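Zernitley Catering to Add Two-Armed Robots at Its Clovamham Kitchen

CLOVAMHAM – Zernitley, which packs meals for offices and schools, will bring robots onto the tray line at its Clovamham kitchen in November. The machines, built by Mamska, will take over the late shift's setting-out work, where staff now place drinks, fruit and boxed items by hand until 10 p.m.

The change affects nine employees. All nine keep their jobs and their current pay. Six will move to cooking and menu preparation on the day shift, and the other three will train to run the new line. Training starts before the first robot is switched on and is done on paid time.

Mamska is preparing the robots in simulation, using a kitchen counter with everyday items on it.

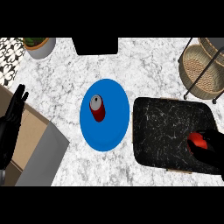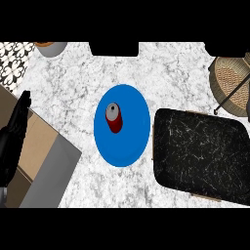

Zernitley expects the first line to set out 200 meals per shift, the same number the crew handles today. Management chose to leave the target where it is while staff get used to working next to the machines. Early tasks will stay close to the simulated ones, such as a red can on a blue oval plate with a tray beside it, before hot dishes are considered. Any employee on the line can stop a robot at any time – no supervisor approval is needed.

Shift schedules for the new roles will be posted in the break room. Employees with questions about training or hours can contact the Zernitley staff office in Clovamham.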